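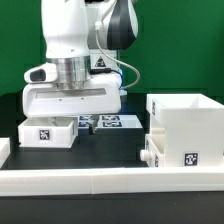
Fionnuala reckons the wrist camera drifts because the cable tugs on it, and she wants the cable clipped higher before anyone recalibrates again.

19 Oct 2026. Tried her idea on the Zelar cell, and I love how simple it is! Moved the clip up one link, snugged the mount screws, then ran 200 open-close cycles on the gripper. Marker check every 20 – offset stayed under 2 mm the whole way. Redid the hand-eye calibration after that and saved it under April's file name plus "b". Prasetyo, please don't load the old one. Still to do: finger pads.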